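Flondley Stage User Guide
Section 4: Matching the virtual camera to the real one

By now you have Flondley Stage installed, a headset that tracks, and a green cloth hanging more or less vertically. This section covers the part where the computer learns where your camera is. It will resist. Set aside an hour, or a morning if you skipped Section 3.

What you need

A tracked controller you can live without for the session
The Dudov clamp, or any bracket that doesn't wobble when you breathe on it
The printed calibration board (see the note on printers)
One person to wear the headset and one to sit at the computer

Note on printers: print the board at 100 percent. "Fit to page" is switched on by default in every print dialog ever written, and it will shrink your board by just enough to ruin your afternoon. Measure the long bar on the printed sheet. It should be 200 millimeters. If it isn't, print it again before you go any further.

4.1 Attach the controller to the camera

1. Switch off the camera's image stabilization. Do this first. Stabilization shifts the picture without telling the tracker, and the two will never agree again.
2. Fix the clamp to the cold shoe or the tripod plate. The top of a matte box is not a mounting point, however inviting it looks.
3. Seat the controller in the clamp with its tracking surfaces facing open air. Tighten until it stops moving, then stop tightening.
4. Wake the controller and check that it appears in the Devices panel in green. Amber means it is on but lost. Gray means it has gone to sleep, a thing it will do whenever you look away.

Caution: once calibration starts, don't loosen, nudge, or "just straighten" the controller. Any change sends you back to step 3. Benedita Loureiro, who tested this section for us, suggests a strip of tape marked with a rude word.

4.2 Set the lens

5. Pick one focal length and leave it there. Stage does not follow a zoom while recording. If you have a zoom lens, tape the ring.
6. In Camera > Lens, type the vertical field of view if you know it. If you only know the horizontal one, tick the box that says so. Typing one number into the other's field gives you virtual hands the size of canoe paddles.
7. Set the frame rate to match the camera. 30 is fine for lessons and demos. Whatever you choose, set the same figure in both places.

4.3 Capture the board

8. Put the board on a stand where the camera can see all of it.
9. Click Capture and hold still until you hear the tone.
10. Move the camera, wait for the rig to settle, and capture again. Vary the height and the angle. A dozen views from the same spot teach the software the same thing a dozen times.
11. When the Coverage bar passes 70, the Solve button lights up. Click it.
12. Read the error value. Under 3 is good enough to use. Over 3, delete the worst captures from the list (they sort themselves to the top, in shame) and solve again.

Note: a glossy board reflects the lights and makes the solver see squares that don't exist. Matte paper is cheaper anyway.

4.4 Fix the delay

The headset picture and the camera picture reach the computer at different times. Until you correct this, your presenter's real hand will wave and the virtual one will follow a moment later like a bored backup dancer.

13. Have the presenter hold a second controller in view and swing it from side to side at a steady pace.
14. Open Sync and drag the slider until the real controller and its virtual twin move together. Small moves help. Large moves help only your sense of drama.
15. Click Lock. The slider has no memory of its own. 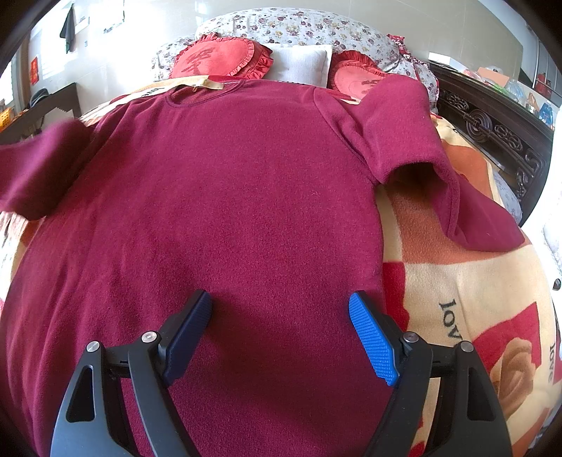
Do I have to repeat all of this when I move the tripod?
Moving the tripod is fine, as long as the controller stays put on the camera. The calibration describes the distance between those two, so you can carry the whole rig across the studio and pick up where you left off.

4.5 Send it to more than one screen

16. In Outputs, add a line for each destination: projector, recorder, stream. Each one can show the mixed view, the headset view, or the plain camera.
17. Give the recorder the mixed view without the on-screen menus. Clementina Peixoto's first class recording on the Amaral campus has a settings window in the middle of it from start to finish, and she would like others to learn from this.
18. Save the setup as a profile. Use a name you will recognize in March. "test2final" is taken.

Caution: if you use an Eltby capture box, plug it in before opening Stage. Plugged in afterward, it shows up in the list, accepts your click, and sends a black picture.

Section 5 covers lighting the green cloth and persuading it to be one shade of green.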